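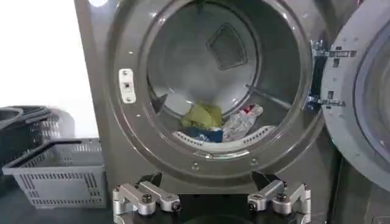

Deepika Nair told me I'd never look at a hotel towel the same way again, and that the big front-loaders were the part worth getting up early for. She'd done the Grasotcombe laundry open day last year and wouldn't stop going on about it, so in December I finally drove over to Culport and got in line with everybody else.

Doors opened at nine and it was already warm in there! You come in through the sorting room (carts everywhere, and a radio going that you can barely hear) and then they walk you down to the machines. I've only ever used the little coin-op kind, so I was pretty thrilled to stand right in front of a big gray one with its door wide open and look all the way in. The drum is stainless steel and goes back into the shadows, and the few clothes at the bottom - something yellow-green, something navy, a white and gray piece - looked like doll clothes in there. I also liked the hinge, a chunky chrome thing with stacked brackets. My door at home hangs on a bit of plastic and hope.

Our group was 21 people, which was too many for the folding area, so they split us up and I ended up with the Kokkonen family and their two very patient kids. We all got to try folding a fitted sheet. Mine was a ball. The woman teaching us did hers in maybe four moves and then shook it out and did it again slower, and I still couldn't tell you where the corners went.

Tickets were $12, coffee included, and the coffee was fine. Parking is the one gripe. The lot on Irer Street fills up fast, and I walked two blocks in the sleet with the wrong shoes on. Wear layers you can peel off, and ask to see the pressing room if they don't offer, they skipped it for the group ahead of us.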